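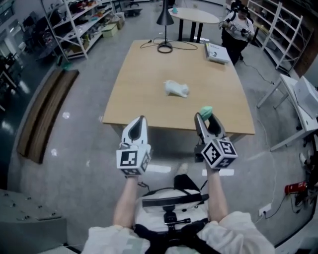

Fiducial marker tracking is the part of a robotics software stack that works out where a tagged object is, and which way it's turned, by looking for printed black-and-white squares with a known size and pattern. I've been writing and fixing this kind of code for a good while now, so this entry leans toward what I've run into myself (the textbook math is easy to find elsewhere). The idea is simple enough: find the square, read its pattern to get an ID, then use the four corners to solve for position and rotation. A single flat tag is fine on a wall, but on something a person swings around by hand it turns away from the camera all the time, and that's the reason for the cubes of markers on top of the two white grippers. With a cube, there's usually at least one face a camera can read, and often two or three, and the software gets to stitch them into one pose. I love cubes! They also cause most of my bug reports.

Terms

A "tag" or "marker" is one printed square. A "bundle" is a group of tags fixed to the same rigid thing, and a cube is the most common bundle. A "pose" is position plus rotation, six numbers' worth of information, though most code stores the rotation as four numbers and then somebody mixes up the order. The "tool point" is the spot you care about in the end, normally between the jaw tips, and it sits at a fixed offset from the bundle. People new to this tend to log the bundle pose and forget the offset, and then wonder why their gripper seems to pick things up with its forehead.

How the tracking works

Most trackers go through the same stages. The image gets turned to grayscale and thresholded, the code hunts for four-sided shapes, each candidate is flattened out and its pattern checked against a dictionary, and the corners of the good ones get refined to a fraction of a pixel. After that comes the pose solve. For a lone tag the solver can get two answers that look almost equally good, one tilted toward you and one tilted away, and it will happily flip between them from one video frame to the next. The plot looks like a seismograph. Solving all the visible faces of a cube together gets rid of nearly all of this, provided your cube model is right.

That last bit matters more than I used to think. The model is just a small file saying where every tag corner sits relative to the center of the cube. In our tracker, Darnow, we started by typing in the numbers from the drawing. Maj-Britt Lindqvist took one look at the residuals and rewrote the whole thing so that the model is measured: you turn the cube slowly in front of a calibrated camera, the program collects views with two or more faces showing, and an optimizer shifts the tags until everything agrees. She keeps 96 views per cube. I tried getting by with 42 and it was nearly as good, but the far corners wandered, so I went back to her number and stopped arguing.

Two hands at once

Tracking one gripper is a nice afternoon project. Tracking a pair is more work, mostly bookkeeping. Every face on every cube needs its own ID, or the left hand will briefly become the right hand whenever they cross. Darnow keeps a lookup table from ID to bundle and refuses to start if the same ID turns up under two names (Lalit Chaturvedi added the check, and I was the first person it yelled at). The hands also hide each other. When one cube disappears behind a forearm, a filter carries its motion forward for a short while, and after 10 missed frames we mark the track as lost and write nothing at all. I'd much sooner have a gap in a recording than a made-up path — a gap is easy to find later, and a smooth wrong curve isn't.

If a second person is working in the same room with a tracked tool, the ID table has to cover their gear as well. We split the dictionary into blocks, one per operator, and the block goes in the session settings.

Motion from the head

When the camera is worn, the camera itself is moving, and a hand pose measured from it only tells you where the hand is relative to the face. To get anything useful for planning you need the head's own motion too, usually from visual odometry, and then you chain the two together. Timing gets touchy here. If the head pose and the image are even slightly out of step, a quick glance sideways smears every hand path in the recording. Tranier, the little sync tool Ankit Katiyar wrote, looks for the time shift that makes a stationary object stay stationary while the head turns, and corrects for it before anything else runs. It took him most of October. I used to do the same job by dragging a slider and squinting, so you can imagine how happy I was!

Large plain furniture can be a pain for odometry, by the way. Pale tabletops and white shelves give the feature finder little to hold on to. Clutter helps: cables, boxes, book edges, anything with corners that stays put.

Jaw opening

A cube gives you the pose of the tool body and nothing about how far the jaws are open. There are a few ways around it. Some groups put a small tag on each moving finger, some read an encoder, and some train a little network to guess the opening from a close view of the tips. Our package for this is called Pralon and it takes any of the three as input, then resamples to match the pose stream. The encoder is my favorite. The network does well until it meets a jaw pad in a color it hasn't seen.

Common faults

Motion blur is the big one, and shorter exposure with more light cures most of it. Glare on glossy prints comes next; matte paper or matte film is worth the money. Wrong print scale is a classic (somebody's printer set to "fit to page"), and every distance comes out off by the same factor. Yasmine Metwally found one of ours by noticing that an operator's arms had become over 10 percent longer between sessions. Peeling corners are harder to catch, and I check for those with a fingernail before the first recording.

See also: camera calibration, hand-eye calibration, perspective-n-point, visual odometry, pose filtering.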